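Puvport Bus Arrivals: data card

Version date: 2021-05-18
License: free to reuse, credit appreciated

What it is

A table of bus arrivals at seven stops on the Hindeck to Puvport line, written down by people standing at the stops with a watch. The timetable comes from Larnari, the operator, and is included as a separate file so the two can be compared.

Larnari says its buses are on time. It doesn't say what "on time" means, and the yearly report uses the phrase in two ways that can't both be right. A bus that leaves early seems to count as a good result. If you missed that bus you may feel differently.

What it isn't

It isn't proof that the line is badly run. The sample covers 14 days in April, and the schools were closed for part of that. I would be wary of anyone who turns it into a yearly average, and that includes me.
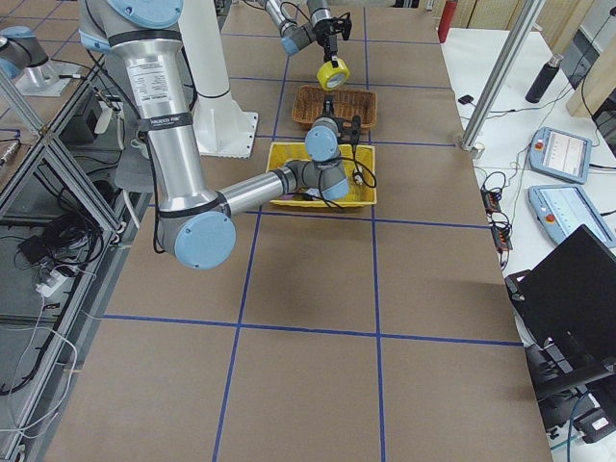
One reader of the April draft complained that the card was too hard on the operator: a single broken signal at Hindeck could explain most of the late afternoons, and the signal belongs to the town. Maybe so. I asked for the signal log and haven't been given it, so the late afternoons stay in the table without a cause next to them.

Files

arrivals.csv: one row per bus seen
timetable.csv: planned times, copied from the printed sheet
stops.csv: stop names and which side of the road they are on

Columns in arrivals.csv

stop: short code, matches stops.csv
planned: time on the sheet
seen: time the doors opened
note: free text, often blank, spelling left alone

Known problems

Watches were set by phone at the start of each shift and not checked again. Rows marked "drove past" have no seen time. Don't fill it in with the planned time, which would make every skipped stop look perfect.
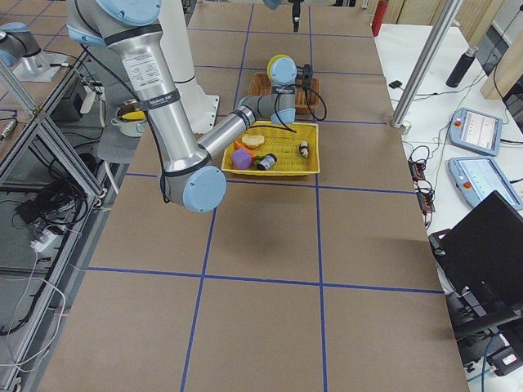
Three stops were only covered in the mornings. The Ní Mhurchú stop, outside the shop with the same name, moved across the road partway through and has two codes. Merge them if you like, but the walk between them is long enough to miss a bus.

Size

The file has 400 rows. That sounds like a lot until you split it by stop and hour, and then many of the cells hold one bus or none. Any chart with a smooth curve through these numbers should be treated with suspicion.

Corrections

Open an issue with the row number and what you think is wrong. "The bus is always late" is not a correction.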